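Home Training Match Day Grounds Care Shop Contact

Monday, December 7, 2020
By Serpil Sönmez

Edetti Portable Goal, Full Size, with Trollora Wheel Kit

Category: Goals & Nets > Full Size > Freestanding

The Edetti is a freestanding aluminum soccer goal for clubs that share a field between several teams and need to clear it between sessions. It is supplied as a single goal or as a pair. The crossbar and uprights are welded at the corners, so the front of the goal arrives in two halves joined by an internal sleeve at the center of the crossbar. Side frames and the rear ground bar bolt on.

The inside opening is 8 feet high by 24 feet wide. The posts and crossbar have the same oval profile, with a reinforcing rib running the full length on the inside. The front face is powder coated white. The side frames and rear bar are left as mill-finish aluminum, which shows scuffs less than paint does when goals are dragged against a fence.

Anchoring

A freestanding goal must be anchored every time it is used, including warm-ups and small-sided games. Two methods are approved for the Edetti:

Ground anchors. Four auger anchors are included with each goal. They are screwed into natural turf over the rear ground bar and the side bars. They do not suit artificial turf or frozen ground.

Counterweights. The rear bar is a hollow box section and accepts the Oyewole weight bar, sold separately. The weight bar slides in from either end and is held by a locking pin. Check the pin before the goal is moved and again once it is in position.

Sandbags may be added to either method but do not replace it. Do not hang from the crossbar or climb the net supports.

Wheel kit

The Trollora wheel kit has four pneumatic wheels on lever arms, one at each corner. With the levers up, the goal rests flat on its ground bars. With the levers down, the frame lifts clear of the grass and can be pushed by four adults. The axle is set outside the side bar, and no part of the wheel stands in front of the goal line. The kit fits Edetti goals made from May of this year onward. Older frames need the adapter plate, as the bolt spacing on the side bar was changed. 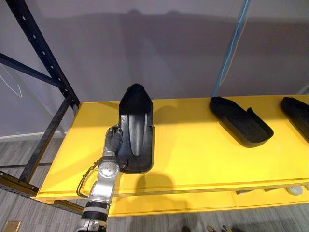 Black slip-on shoes with a yellow shelf.

Net and fixings

The goal comes with a white knotless net, 4 mm twine, hexagonal mesh. Net clips run in a continuous channel at the back of the posts and crossbar. The clips turn a quarter to lock and can be fitted without tools. A pack of 10 spare clips is included with each goal - keep it with the anchors, as clips are the part most often ordered afterward.

The Tamo net bar holds the bottom edge of the net to the rear ground bar. It replaces the pegs used on earlier models and leaves nothing in the turf for the mower to find.

Assembly

Allow two people and a flat area larger than the goal itself. Lay the crossbar halves face up on boards or matting, push the sleeve in fully, and tighten the four center bolts by hand. Attach the side frames while the front is still lying flat. Fit the rear bar last. Raise the goal with at least four people, then tighten all bolts to the torque given on the label inside the left upright. Recheck the bolts after the first week of use, then monthly during the season.

Each frame design was load tested over 1,000 cycles at the crossbar center before release. Hauwa Afolabi, who runs our test bay, signs the inspection sheet packed with every pair. The serial number on the sheet should match the plate on the rear bar. Quote it when ordering parts.

Ordering and delivery

Goals ship on a flatbed and are unloaded at the curb. A forklift is not required, but the driver will not carry parts to the field. Counterweights travel on a separate pallet and may arrive on a different day. Stock is limited to 200 pairs for the spring season. Clubs ordering for a new field should confirm the surface type on the order form so that the correct anchors are packed.

The frame is covered for 8 years against weld failure. Nets, wheels, and clips are treated as wearing parts and are covered for one season.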